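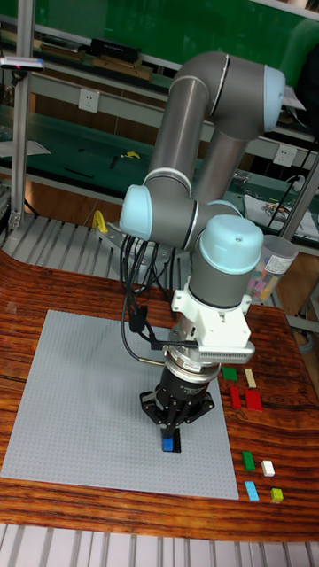 Cable slack and staging rules for the brick cell

14/02/2019

I rewrote the rules for the brick cell this week. The old ones were a page of notes taped inside a cabinet door at Nuvby, and half of them referred to a two-finger gripper we retired in July. The new set is shorter. Most of it should carry over to any small assembly cell with a collaborative arm.

Cable slack. Wrist cables on a three-finger gripper need a loop, and the loop has to be checked at both ends of joint travel, with the tool down over the plate and with the arm folded back. Set the length at the worst pose, then write the wrist joint limits into the program. Ours hang on the left side of the wrist, so approaches from that side are prohibited below 27 mm of clearance over the studs.

Part staging. Loose bricks stay off the baseplate. They go on the bare tabletop to the right, spaced so that three fingers can close on one brick without touching the next. Spare stock stays in the clear container behind the table.

Baseplate. Re-teach the corners whenever the plate has been lifted, even if it went back against the same marks. The Pledmont fixture drawing gives a nominal position and I no longer trust it. Of 1153 logged placements, 376 were made after a plate move with no re-teach, and nearly all of the bad seatings are in that group.

Force limits. Zero the wrist sensor with the gripper empty and vertical. Press force is set per brick size and lives in the recipe file, never in the motion script. Ekinci's template mixes the two. I split them.

Speed. 700 mm/s in free travel, reduced before the fingertips drop below the top of the container. The collaborative rating of the arm does not cover whatever the gripper is holding, so the risk assessment is done per tool and per part.

Open item: the Brolomell checklist wants a signed inspection of the bracket screws at every shift change. I have it as weekly for now and will revisit after the next tool swap.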